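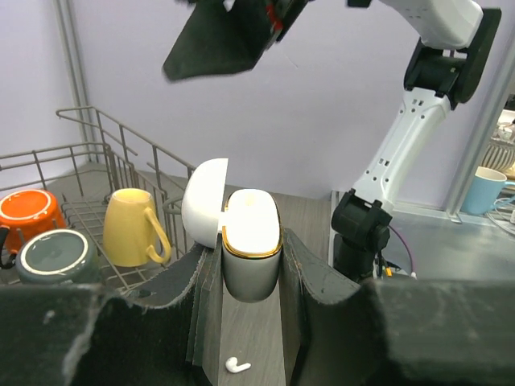 Case open, held upright above the gray table, lid folded left, one earbud lying just under it.

Notebook, small electronics bench, February
Kept by Jacinto Ocampo. Initial anything you add.

Working through the earbud sets from the Hillbridge returns. The tote came over with packing slip 542 and I have put that number on the bag labels so we don't end up with a second numbering system like we had with the headsets. The job is the same for every set: open the case, take the buds out, look at the contacts, clean, put back, charge, log. Tolden wants them graded A or B. Anything that won't close or won't charge goes in the parts bin and gets no grade.

9:20. First set is the white one with the gold rim. Lid opens far enough to stay out of the way. I like to have the case standing up when I look into the wells, with a lamp from the side, and then tip it toward me to check the corners. Lint collects at the bottom of the well where the stem goes and you can't see it from straight above. Dry swab first, then a swab with a little alcohol, then dry again. Do not use the metal pick in the wells. I scratched a contact on one of the Cervantes sets that way and it had to go down as parts.

Rim on this one is good. The gold finish on these can lift near the hinge if somebody has pried at it, so run a fingernail around before grading. Nothing caught.

Lid magnet: firm. Hinge: a bit stiff for the first part of the travel, then free. Logged as normal.

10:05. Case by itself now. The outside cleans up with a damp microfiber and nothing else. I tried the citrus wipes on a scrap lid and they left a haze that needed polishing out, so the wipes stay at the other bench.
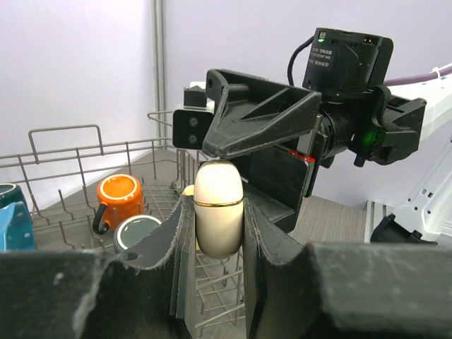
Capsule shape with the gold band, held upright. Wire dish rack on the left.

The dish rack is staying. It came from the kitchen shelf at Tidemum when they cleared out and it does the job better than the foam tray did. Cloths hang over the rods and dry between sets, and a case will lean between the prongs if you want air to get into the wells after the alcohol. Put the case in with the lid side toward the handle. The other way around it tips over when you pull a cloth off.

Drying time: I have been leaving cases 3 minutes by the timer before closing the lid. Closed one early this morning and could smell alcohol when I opened it again. It charged fine afterward but I would sooner wait.

Case weight and closing check are on the printed sheet, not copied here.

11:30. Buds. These are the part that goes wrong, mainly by getting lost or swapped. Rules for this table, same as before but I am writing them out again since the old page is coffee-stained:

One set open at a time.
Buds stay on the table next to their own case. Not in a pocket, not in the lid, not on the rack.
Lay them on their side. Standing them on the stem looks neat and they roll as soon as someone leans on the table.
Check left and right against the case before putting them back.
If a bud goes on the floor, stop and find it before opening anything else.

The gray grain on the tabletop helps more than I thought it would. White buds show up on it right away. On the old white bench I was forever patting around with my hand. Black buds will be the opposite problem, so use the light mat for those when we get to them. 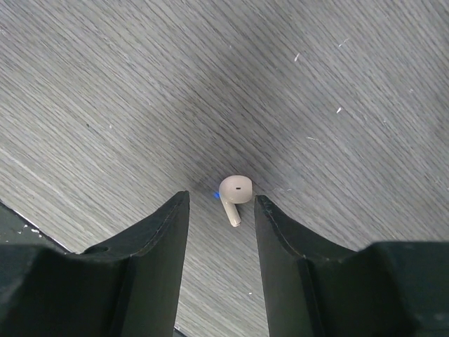

Single earbud on its side, small blue light at the left edge of the head.

Blue light noted on the bud. I don't have the sheet for this model, so I am not going to guess what blue means against any other color. Entered it as "blue" with no interpretation. If anyone has the leaflet, tape it in here.

Opening on the head of the bud: soft brush only, held so the bristles point up and the dirt falls out. No alcohol near it. No compressed air either, it can push stuff through the mesh and then the sound goes dull.

1:45. Bag labels reprinted. The first roll had slipped and was cutting off the last digit. Set 193 was one of the bad ones and has been relabeled by hand in black marker, which will do until the next roll.

Still open:
Leaflet for the gold-rim model.
More narrow swabs. The wide ones don't reach the bottom of the well.
Ask Tolden whether a stiff hinge drops a set from A to B. Their sheet only says "hinge works."
2 spare microfibers for the rack.

Stopped at 4:10.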